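Keeping the Grippers Honest

Print this article | E-mail this article

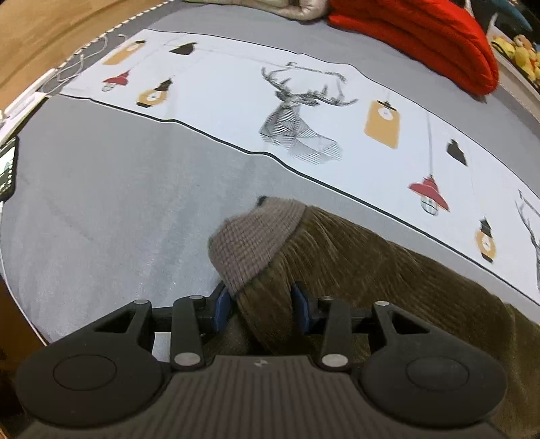
Buveck runs its hand-held grippers hard. The company collects laundry handling data in bedrooms and apartments, and each tool opens and closes on fabric all day. By Friday afternoon a tool that felt tight at the start of the week can have play in it, and play ruins the recordings.

Przemysław Borkowska looks after them. His bench is in the back of the Brurton building, next to the loading door, and he works through the tools in the order they come in.

He starts with the pivots. Each finger link turns on two pins, one at the upper end and one at the lower. He holds the body in one hand and pushes the fingertip sideways with the other. If he can feel a click, the pin comes out. Most of the time the pin is fine and the hole has worn oval, so the link gets replaced and the pin goes back in.

The blue pads are next. They have to meet evenly when the fingers close. A pad that sits a little crooked will still pick up a pair of corduroy pants, but it lets go of a thin cuff. Borkowska closes the fingers on a strip of paper and pulls. The paper should drag the same on both sides.

"People want to clean the pads with alcohol," he says. "It makes them shiny. Use a damp cloth and let them dry."

Lint is the other problem. It packs in behind the fingers along the rail, and corduroy and sweater knits are the worst for it. He brushes the rail dry with a stiff paintbrush. He stopped oiling it last May after finding gray paste in every tool he opened.

The shop logs cycles for each gripper. The pads are changed at 1000, whether or not they look worn. One tool was missed in the log and came in with 3156 on the original pair. Borkowska kept those pads in a jar for new hires to look at.

After any work on the linkage the tool is calibrated again. It goes in a fixture made by Wainwright, a machine shop across the lot, and a program called Skilter reads the opening at several points. A full pass takes 148 seconds. If the numbers drift from the first reading to the last, he takes the fingers off and starts over.

His spare links are down to two bags. The next order is for 376, with pins to match, and he has asked for the holes to be reamed before they ship.

E-mail this article | Printer-friendly version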